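Hovcombe College – Food Service and Restaurant Studies
Unit 2 handout: Menu structure and dish costing

Read before the practical session. Bring a calculator and the blank costing sheet.

2.1 What the menu has to do

A menu is a price list, a production plan and a purchasing plan at the same time. Every dish printed on it commits the kitchen to holding stock, to a set of preparation tasks and to a place on one of the sections. Adding a dish is therefore a decision with costs even on days when it does not sell.

For this unit we use the menu of the Jever, a dining room serving 80 covers at full capacity with a single evening service. Treat its prices as given. The full menu is on the separate sheet.

2.2 Terms

Cover: one guest served.
Portion cost: the cost of all ingredients in one plated serving, including garnish, oil and bread if these come with the dish.
Food cost percentage: portion cost divided by selling price before tax, multiplied by one hundred.
Gross profit: selling price before tax less portion cost. Wages, rent and fuel are not deducted at this stage.
Yield: the usable weight left after trimming or cooking, as a share of the weight bought.

Students often mix up food cost percentage and gross profit. A soup may have a very low percentage and still bring in less money per cover than a fish dish with a high one. Both figures go on the costing sheet.

2.3 Working out portion cost

Start from the recipe and list each ingredient by weight as purchased. Where the recipe gives prepared weight, divide by the yield to get back to purchased weight. Onions, leeks and whole fish are the usual sources of error – the prepared weight is sometimes far below what was paid for.

Take the price from the latest supplier invoice. In the worked sheet the dry goods are priced from the Gallagher list and the fish from the July market prices. Do not mix months within one dish.

Small items such as salt, pepper and frying oil may be entered as a single fixed allowance per portion. Use the same allowance across the whole menu.

2.4 Popularity and profit

Record the number sold of each main course over the period. The sample week for the Jever gives 116 main courses in total. Divide the sales of each dish by this total to find its share, then compare the share with the average for the menu. Do the same with gross profit.

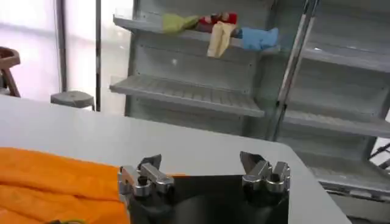 A dish that sells well but earns little is usually examined first. Possible changes are a smaller portion, a cheaper garnish or a modest price rise, and only one of these should be made at a time or the effect cannot be traced. A dish that earns well but sells poorly may be moved on the page or described in plainer words – kitchen terms put some guests off.

Dishes weak on both counts are normally removed, unless they use trimmings from another dish. In that case cost the two together.

2.5 Task

Complete the costing sheet for 2 starters and 2 main courses from the Jever menu. Show the yield calculation for each. Sheets may be done by hand or in Wistarix, but the formulas must be visible if the second is used.

Next handout: Unit 3, Service timing and table turns.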